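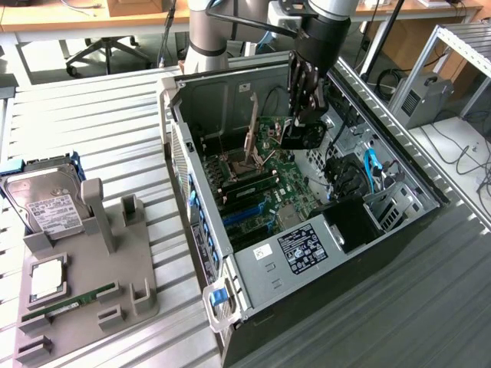

«Una memoria entra si la empujas bien. El problema es saber qué es empujar bien»

Ewurabena Amissah lleva seis años intentando que un brazo robótico haga lo que un técnico de taller hace sin mirar. Dirige las pruebas de manipulación en Granard, una empresa pequeña que vive de reparar y reacondicionar ordenadores de oficina y que dedica una parte de la nave a averiguar qué trozos de ese trabajo se pueden pasar a una máquina. La entrevista se hizo allí mismo, junto al banco de montaje, con una torre tumbada y abierta al lado.

La pregunta con la que empezamos era sencilla: ¿puede ya un robot montar un ordenador? Amissah contesta que no, si por montar se entiende recibir una caja con piezas y devolver un equipo que arranca. «Puede hacer pasos sueltos. Algunos los hace con bastante soltura y otros son un desastre. Lo que no tenemos es la cadena entera, y al cliente lo que le interesa es la cadena entera.»

El proyecto se llama Tetis y se ocupa de cuatro operaciones: colocar el procesador en el zócalo, insertar el módulo de memoria, meter el disco en su bahía y conectar los cables. El orden en que las enumera es también, más o menos, el orden en que le preocupan. Las tres primeras tienen algo en común, y es que la pieza es rígida. Se sabe dónde está y qué forma tiene. Para eso el equipo imprime en 3D unos soportes grises con un hueco para cada componente. El disco espera de pie, el procesador en un rebaje y la memoria entre dos apoyos.

«Hay quien ve los soportes y dice que es hacer trampa», cuenta. «Y en parte lo es. Un técnico saca el módulo de una bolsa, de una caja o del cajón donde lo dejó el del turno anterior. Nosotros se lo damos al robot puesto siempre igual. Pero una fábrica también trabaja con bandejas, o sea que no me parece una trampa tan grave. En una casa sí lo sería.»

Del procesador habla con respeto. Hay que bajarlo recto y soltarlo sin arrastrarlo, y un error pequeño dobla contactos y estropea la placa. En la última tanda completa hicieron veinte intentos seguidos de esa operación y en seis hubo que parar el brazo. «Ninguna placa rota. Paramos nosotros, que para eso estamos. Pero un técnico al que tienes que parar seis veces de veinte no dura la semana.»

La memoria plantea la dificultad contraria. El módulo pide fuerza, bastante más de la que espera quien lo hace por primera vez, y hay que repartirla entre los dos extremos. Una persona nota cuándo ha encajado, en parte por el oído y en parte por los dedos. La mano robótica que usan tiene varios dedos, y Amissah explica que tenerlos ayuda a sujetar, aunque no resuelve la cuestión del tacto. «Una memoria entra si la empujas bien. El problema es saber qué es empujar bien. Yo se lo explico a un aprendiz en dos minutos y a la máquina llevo desde hace dos años explicándoselo.»

¿Y los cables? Aquí se ríe un poco. Un cable SATA no se queda quieto, se levanta y se cruza por delante de lo que se quiere tocar. Tampoco adopta la misma curva dos veces. El programa de control, que desarrolla un proveedor llamado Issahaku, reconoce bien los conectores cuando están a la vista y se pierde cuando el propio cable los tapa. «De momento los cables los ponemos a mano. Lo digo en todas las reuniones para que nadie se lleve una sorpresa.»

Le preguntamos por el tiempo. Un buen técnico de la casa monta esas piezas mientras habla de otra cosa. El robot va despacio a propósito, con pausas antes de cada contacto, y Amissah no tiene prisa por acelerarlo. Prefiere, dice, una operación lenta que se pueda dejar sola a una rápida que necesite a alguien con la mano en la parada de emergencia. Eso todavía no lo han conseguido con ninguna de las cuatro. Con el disco están cerca.

La conversación se va hacia las casas, porque es lo que le pregunta todo el mundo cuando dice a qué se dedica. Doblar ropa, vaciar el lavavajillas, recoger un cuarto. Su opinión es que esas tareas se parecen más a los cables que al procesador. «La gente piensa que un ordenador por dentro es difícil y un calcetín es fácil. Para nosotros el calcetín es peor. La placa base por lo menos tiene los agujeros donde dice el plano.» No se atreve a dar un plazo para el robot doméstico y desconfía de quienes lo dan.

Sí ve un uso cercano en el taller, aunque menos vistoso: el desmontaje. A Granard llegan lotes de torres viejas de las que se aprovechan el disco, la memoria y poco más. Sacar piezas perdona errores que ponerlas no perdona, sobre todo si la placa va a reciclarse. En mayo empezarán a probarlo con Clastodik, una planta de tratamiento de residuos electrónicos que les cederá equipos de modelos mezclados. Esa mezcla le interesa y le inquieta. Cada fabricante pone los cierres en un sitio, unos se deslizan, otros se aprietan, y hay carcasas que ni los técnicos veteranos abren a la primera.

En cuanto a los puestos de trabajo, responde sin rodeos. En el taller no se ha despedido a nadie por el robot y tampoco habría motivo, visto lo que hace hoy. Los técnicos pasan por el banco, miran y opinan. Uno de ellos propuso inclinar un poco el hueco de la memoria para que los dedos la cogieran más arriba, y el soporte se volvió a imprimir con ese cambio. «Funcionó mejor que lo que habíamos hecho nosotros en un mes de programación», admite Amissah. La siguiente versión del soporte, con sitio para dos módulos, está pendiente de imprimir.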